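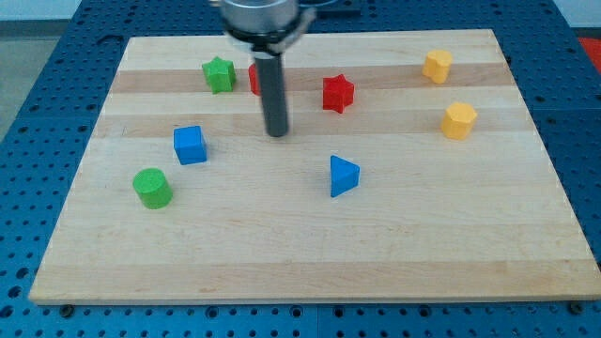

El préstamo público de juguetes ocupa un lugar modesto en los presupuestos municipales y, por lo general, ninguno en los debates sobre política cultural. La red de ludotecas de Vondik lleva años funcionando en esa discreción. Su catálogo reúne juegos de mesa, rompecabezas, instrumentos sencillos y material de construcción, y es este último el que concentra la mayor parte de las reservas. Unos bloques de colores, de formas distintas, repartidos sobre un tablero de madera clara bastan para sostener una tarde de juego, y su conservación plantea menos dificultades que la de cualquier artículo con pilas o pantalla.

16 de enero de 2020
Por Fouzia Rizvi

La red nació como servicio anexo a la biblioteca central, en dos salas de la calle Potgieter que hasta entonces servían de depósito de prensa encuadernada. Comprende hoy 6 centros y un fondo de 1000 piezas catalogadas, entendiendo por pieza el juego completo con su caja y su inventario. El préstamo es gratuito para los residentes y se rige por el mismo reglamento que el de los libros, con la salvedad de que cada devolución exige una revisión en presencia del usuario.

Esa revisión constituye el mayor coste del servicio. Karabo Modise, responsable de la colección, calcula que ocupa más horas de personal que la atención al público. Las cajas se abren, se cotejan con la ficha y se limpian antes de volver a la estantería. Cuando falta un elemento prescindible, se anota en la tapa y el juego continúa en circulación; cuando el elemento es necesario, la caja pasa a una reserva de la que se extraen repuestos para otros ejemplares. En el último ejercicio se retiraron por este motivo 135 juegos, en su mayoría de cartas.

La dirección ha optado por no sancionar las pérdidas menores. «El reglamento anterior preveía la suspensión del carné, y lo que obteníamos era que las familias dejaban de venir», explica Modise. La supresión de la medida coincidió con la apertura del centro de Oson, un barrio de construcción reciente en el que no existía hasta entonces ningún equipamiento infantil cubierto.

Las compras se deciden dos veces al año. Los criterios están fijados por escrito: resistencia, facilidad de limpieza, disponibilidad de recambios y claridad de las instrucciones. La edad recomendada por el fabricante figura en la ficha a título orientativo. Xolani Swanepoel, que coordina el centro de Oson, sostiene que ese dato desanima a los adultos, y ha solicitado que desaparezca de las etiquetas exteriores, excepto cuando responda a razones de seguridad. La propuesta se encuentra en estudio.

Buscar en la revista
Introduzca un término

El público adulto es, en efecto, el que más ha crecido. El centro de la calle Potgieter reserva una sala para personas mayores en horario de mañana y presta lotes a 2 residencias del distrito de Vendach. Thanakorn Kaewkla, terapeuta ocupacional en una de ellas, señala que los residentes prefieren los juegos que conocieron en su juventud y que las novedades requieren una presentación pausada, a menudo repetida durante varias semanas.

Quedan cuestiones pendientes. El catálogo en línea no permite todavía reservar desde un centro distinto del habitual, y el traslado de cajas depende del vehículo de la biblioteca. Para marzo está prevista la incorporación de 200 juegos nuevos, financiada con cargo a la partida ordinaria, así como la ampliación del horario de tarde en Oson.

Inicio Reportajes Cultura Territorio Archivo Suscripción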